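Zevinberg: notas de compra y presupuesto

Tarea base: colocar vajilla en un escurreplatos de madera.
Responsable de compras: Vanderleia Moura.

Previsto para julio: 15 pares de dedos de repuesto y 31 piezas de vajilla. 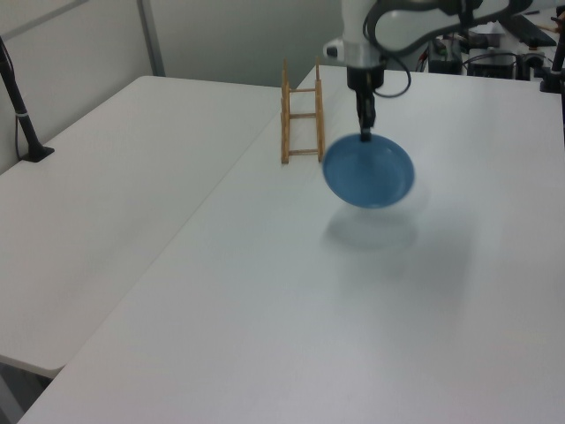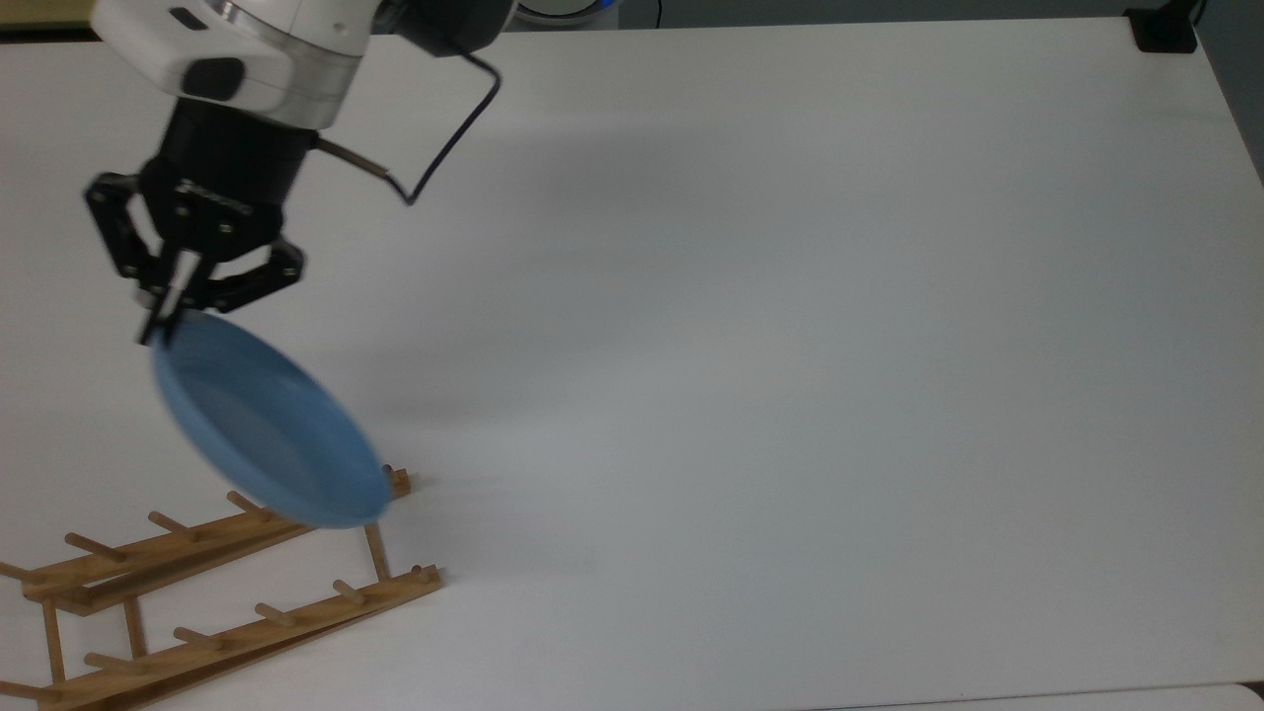

Brazo con pinza negra y vajilla azul, junto al escurreplatos.

Los cables de repuesto van en partida aparte, con tope de 400 euros. Lullari presupuestó 273 por el juego completo, sin envío. Falta la oferta de Druler. Cambios en la lista: avisar a Khang Đàm antes de pedir.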